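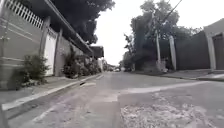
Chie Honda

4 min read

Home Blog Builds Parts Bin About

Search this blog Type and hit enter

So the little rover is finally out of the garage! If you've been following along since February you know it spent most of its life driving circles around the legs of my workbench, and I was getting pretty tired of looking at it there. I call it Unulden, which was the name of a game I tried to write in high school and never finished. I'm hoping the robot does better.

Quick recap for anybody new. It's a four-wheel base with a Domia motor board, a battery pack I built myself (twice, ask me about the first one) and a camera mounted really low on the front. Everybody at the shared shop told me the camera was too low. Mererid Ellis told me more than once, and she's built more of these than I have, so I should probably listen. But I like it down there. You see curbs the way the wheels see them, and curbs are my whole problem.

On the garage floor the steering was perfect. Smooth concrete, no slope, nothing to bump into except a paint can. A street is a different animal. The asphalt around here has been patched so many times that you get old gray stuff, then a lighter band, then a stretch of crumbly gravel, and my line-following code was tuned on none of that. It loves a sharp edge. Give it the edge of a patch and it wants to treat it like a curb and follow it!

I ended up rewriting the part that picks the curb out, and it took 7 evenings plus one very grumpy Saturday-type morning when I'd deleted the good version. The log from the last bench session has 2,867 lines in it and I read way too many of them over cereal.
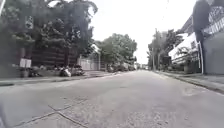

What tires are you running on it?

Soft rubber ones from Tanabe, the wide kind, with foam inserts. I started out with hard plastic wheels and the chassis rattled so badly that two screws backed out of the motor mount.

Next on the list is cracks. A dark line across the road looks an awful lot like an edge to my code, and two of them meeting in a V is about as mean as it gets. I'm thinking I'll just throw out any line that doesn't run off toward the horizon, which is cheap to compute, and see how far that gets me.

I also need to move the antenna, shorten about a mile of wire, and order a new front bumper from Dreston before I crack the one I have. More when the parts show up!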